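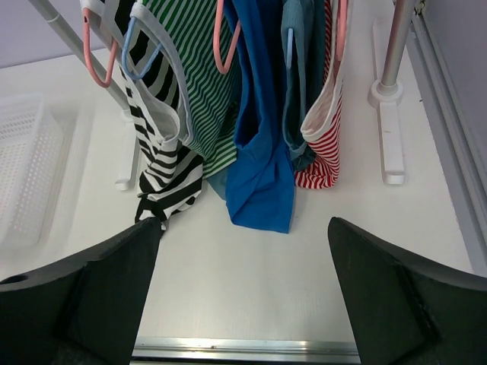
Informe de avance, segundo trimestre
Ropero infantil Clokard
Para: Wálter Chambi

Hola, Wálter:

Te debía este informe desde el viernes y te pido paciencia con el orden, que voy escribiendo entre bolsa y bolsa. Empiezo por lo bueno: ya tenemos colgada la ropa que antes vivía en cajas. Parece poca cosa, pero cuando las familias venían y tenían que meter el brazo hasta el fondo para encontrar una camiseta, se iban con lo primero que salía. Ahora pasan las perchas, comparan, sacan una de rayas, la devuelven, se llevan la azul. ¡Como en una tienda, vaya!

Lo de usar tendederos con perchas de plástico fue idea de Tanvir Miah. Yo quería un perchero de los buenos y pedí precio a Fortin, pero se nos comía media partida de mobiliario y encima no plegaba. Con los tendederos nos apañamos en una tarde, y el día que hay taller los cerramos y listo. La pega es que las prendas largas llegan a la mesa y se arrugan por abajo, así que estamos probando a ponerlas en el hueco del final. Las de punto tampoco me convencen colgadas (se dan de sí los hombros) y creo que volverán dobladas a la estantería.

En números, que sé que es lo que miras primero: este trimestre han entrado casi 300 prendas y han salido 200. De los 3.000 euros concedidos, el grueso se ha ido en lavandería y en las estanterías de Prukitz; el desglose con las facturas te lo mando en hoja aparte. Hemos atendido a 21 familias, varias de ellas más de una vez.

Clasificar sigue siendo lo más lento. Empezamos por tallas y fue un lío, cada marca talla como le da la gana y una seis puede ser una cuatro de otra. Ahora medimos el largo con una cinta pegada al borde de la mesa y vamos mucho más rápido. Por colores no separamos, aunque Tanvir no pierde la esperanza y de vez en cuando me encuentro todas las rayas juntas.

Lo que no ha salido: las etiquetas de Vollance. Se despegan con el vapor de la plancha y hubo que rehacer una tanda entera a mano. He pedido que nos las cambien por las de cordel y estoy esperando respuesta. Tampoco hemos conseguido calzado, que es lo que más nos piden, y abrigos tenemos cuatro contados.

Para el próximo trimestre me gustaría comprar otro tendedero, más perchas de talla pequeña (en las grandes se nos resbalan los cuellos) y una plancha vertical de segunda mano. Cabe en lo que queda si no se dispara la lavandería. Si te parece bien mover lo que sobró de transporte a esa partida, dímelo antes de que acabe marzo y lo dejo pedido.

Un abrazo, y gracias por las perchas que trajiste la última vez, ya están todas en uso.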